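The Case for Paying Teachers of Machines Properly
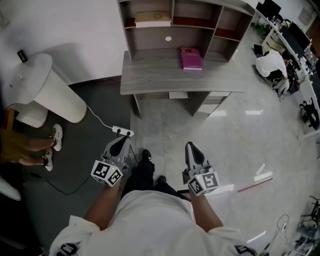 A demonstrator with a hand-held gripper in each hand, beside a desk and shelf unit.

Public discussion of robots in the workplace is mostly concerned with what the machines will do once they have been taught. Far too little of it concerns the teaching. At Flaveler, where the demonstration programme has now completed its first 16 weeks, we have come to the view that this work deserves the standing of a skilled occupation, and that the organisations which depend on it should say so in their contracts.

The method is simple to state. A person takes a gripper in each hand and carries out an ordinary household or office task: a book is returned to its shelf, a plug is moved, a drawer is closed. The movements are recorded and later used to train a robot with similar grippers. During the period under review our demonstrators at Istdale recorded 1,204 accepted demonstrations. A further 150 were rejected on inspection.

It is the rejected recordings that have most shaped our thinking. Very few of them failed because the task was left undone. The larger part were set aside for hesitation, for a grip changed halfway through, or for a movement that a human wrist makes easily and a robot arm cannot make at all. A demonstrator must learn to avoid these faults while still working at a natural pace. In our experience this takes weeks of practice, and the difference between a new demonstrator and a settled one is plain to any reviewer.

Some colleagues in the field argue that remote control from a seated station will make hand demonstration unnecessary. We have used both. Remote control has the clear merit that the robot itself performs the movement, so that nothing impossible for the machine can enter the record. It is also slow and tiring for the eyes, and it ties the work to a place where a robot has been installed. A person holding two grippers can work at any desk or cupboard in the building. We expect to need both methods for some years, and we see no reason to treat either group of workers as the lesser one.

Present practice in the sector falls short of this. Demonstration is commonly bought by the hour through agencies, with no training allowance and no credit given when the material is used again. The Aigner scheme, under which demonstrators are paid for preparation and review as well as for recording, was thought extravagant when it was proposed to us. We adopted it on trial and intend to keep it. The Geltitz site, which held to the older terms, has since asked to join.

We would add a word about limits. Holding a pair of grippers at arm's length is physical work, and the strain on the shoulders builds quietly. Our rule is that no demonstrator records for more than 6 sessions in a day, and that each may stop a session without giving a reason. The rule has been criticised as costly. Recordings made by a tired person teach a robot to move like a tired person, and the cost of correcting that later falls on everyone who uses the material.

We therefore ask that funding bodies require a statement of working terms with every proposal that relies on human demonstration. The statement need not be long. It should set out who is to do the teaching, how they will be trained, what they will be paid, and for how many hours they will be asked to stand.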